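Open Day at the Millgate Hall, November 2021

I nearly skipped this one, and I'm glad I didn't! Millgate started out as a mill in 1814, and Flesik now has the ground floor set up with washstands and tables you can walk right up to. Parking was $4 and I stayed way past lunch.
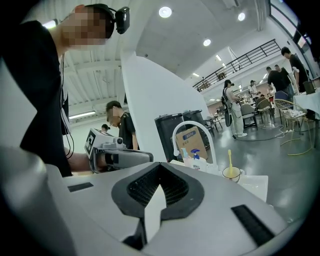
Washstands are my weakness (we're redoing our bathroom and I think about faucets in my sleep). I went straight for the white gooseneck, with its pump bottles alongside and a toothbrush standing in a cup — just like my counter at home, only tidier. The big hall with its upstairs railing swallows up the noise nicely, too.

I went back for a second look at the basin before I left. It's rectangular and shallow, and I do wonder about splashing.
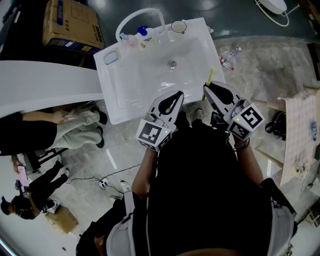 Olusby wrote to me afterward that a shallow bowl is fine as long as you keep the water pressure down, and that 24 inches wide is plenty for two people. I'm still holding out for 30.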